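A Morning at the Table with Drita Angelovski

Drita Angelovski has been teaching machines to pick things up for long enough that she no longer finds it a funny thing to say at parties. She runs demonstration collection at Zatico, in two sunny rooms over a bakery in Hunamville, and when I came by on Friday, May 18, 2018, she put a gripper in my hand before I'd found anywhere to set my coffee.

"People want to talk about the model first," she said. "I'd like them to pick up a block first. Then we can talk about the model all afternoon, if they still want to!"

The gripper is a hand-held one, two black fingers with a squarish pad on each, and whoever holds it does the job the robot will later be asked to do. Every reach and squeeze gets recorded. The Dedden set, which her team began in January, stands at 3,537 demonstrations, and she was hoping for 2,000 when she planned it.

I asked whether more is always better. She laughed and took her time with that one.

"Oh, I used to think so. We had 200 from one person, my colleague Mateja Nedeljković, and they were beautiful -- so smooth, every one the same. And the robot learned to be Mateja on a good day, with the block exactly where Mateja likes it. Move it over a little and it was lost, poor thing. So now I ask people to start from far away, start crooked, come in from the side."

Mateja, who was labeling recordings at the next desk, called over that he has since learned to be much worse at it.

They work in sessions of 30 minutes, on bare wood more often than not, and the approach is the part Drita fusses over most. She wants the fingers open and the block still well out of reach when a recording begins, so that there is some real traveling to learn from.

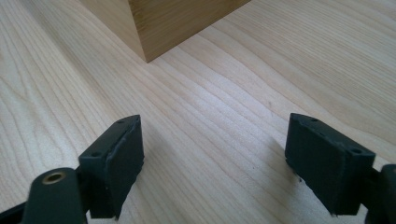 On daylight and patience

The windows have no blinds, and that is her doing. An earlier project, Papadopoulos, was recorded under steady lamps, and she remembers how badly it went when they wheeled the robot into a room with sun in it.

"Glare on a table is a real thing in a real kitchen," she told me. "I want the shine in there. I want the shadows of the fingers in there too."

Before I left I did a dozen tries of my own, and fumbled two. I offered to have those deleted. Drita wouldn't hear of it -- she wrote "slipped" next to each one and asked whether I could stay until lunch.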